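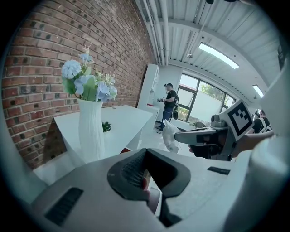 Blue hydrangeas, artificial ones, in a ribbed white vase beside a brick wall.

Killia is a hill village with one bus stop, and the bus turns round there because the road goes no further. Most people come for the Ilametti, the old salt merchant's house at the top of the main street, which opened as a museum in September after a long repair.

The ground floor keeps the scales, ledgers and sacks of the trade. Roel Segers, the curator, spent two winters sorting the ledgers and has put the best of them under glass. One records 2958 sacks carried down to the coast in a single season, all by mule. Upstairs are the family rooms, with painted ceilings and a narrow bed that visitors always ask about. "People were not that short," Segers says. "They slept propped up on bolsters."

From the back gate a path leads to the Choo chapel, 100 steps up and steep in places. The key is kept at the museum desk, so ask before you climb. Inside are six painted panels of the harvest, badly smoked by candles, and a small bell with a cracked rim.

Leidy Sotelo leads a walk through the village every Saturday, starting at the bus stop and ending at the mule yard. She takes it slowly and will wait for stragglers.

For lunch there is Bukik, below the museum, where the bean soup comes with flat bread and pickled onions. It closes when the soup runs out. The last bus down leaves shortly after the museum shuts.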